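We use cookies to remember your settings and to see which pages are read. By continuing to browse you accept this. Manage cookies | Accept

Folding knitwear and sweatshirts on a table

Most people fold on the bed because it is there. A bed gives under your hands, the cover drags at the cloth, and the folds come out crooked. A plain table at hip height is easier on the back and gives you a straight edge to work to.

Clear it completely first, then wipe it with a damp cloth and let it dry. Crumbs and grit catch in soft knits. A pale surface shows up lint and loose threads, and dark clothes are easier to line up on it. If your only table is rough wood, lay an old sheet over it and tuck the ends under. 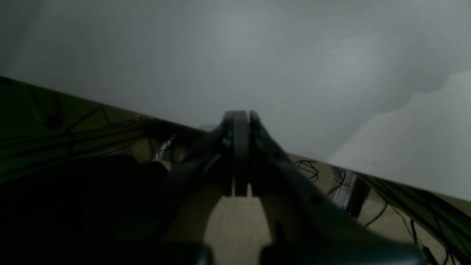

Clear tabletop with a straight front edge.

Lay the garment front side down with the neck away from you. Take hold of one corner at a time and draw it outwards until the cloth lies flat, then smooth from the middle towards the sides with an open hand. Don't pull hard at the hem or the cuffs, which stretch before the body does.

Bring one side in towards the middle, then the other, and lay the sleeves straight down the back. For a T-shirt, the sleeves can simply go in with the sides. Fold the bottom up to the shoulders, or fold in three for a shallow drawer. Our drawers at home take a stack of 6 sweatshirts before they start to stick.
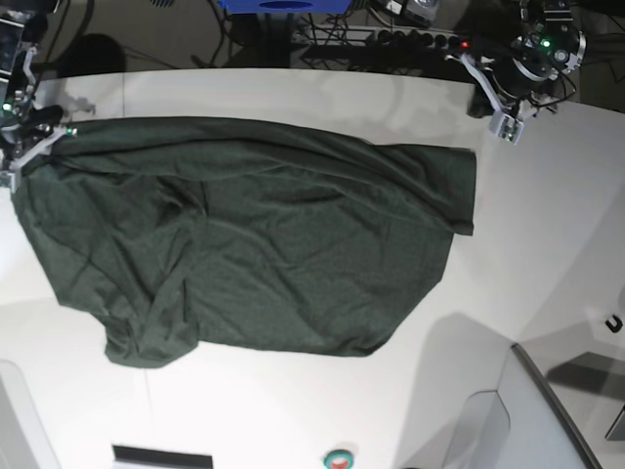
Green cloth spread out, creases still to be smoothed.

Creases left at this stage will be pressed in by the weight of the stack. If smoothing by hand does not shift them, hang the garment in the bathroom during a shower and try again once it is fully dry. Never put anything away damp.

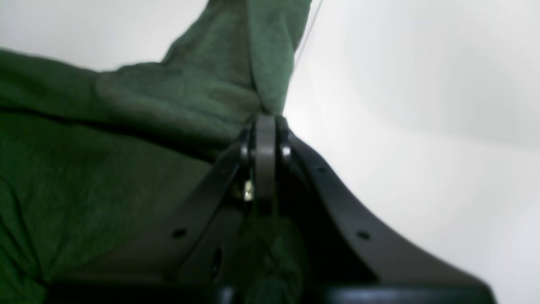

Thick cotton and fleece need a looser fold than shirts. Titilayo Effiong wrote to us in April to ask why her sweatshirts came out of the drawer with a hard line down the front, and the answer was that she was folding them too tightly. Fabric with a slightly fuzzy, matte surface, like the green here, tends to bunch up into thick rolls when it is gathered. Open those out with your fingers before making the first fold. Leave a little slack at each turn and do not press down on the finished pile.

King-fai Yang prefers to roll his and stand them on end in a box. It works well for T-shirts. With anything heavier the rolls come undone unless the box is full.

Refold the bottom of the stack every few months.

Page last updated June 1, 2020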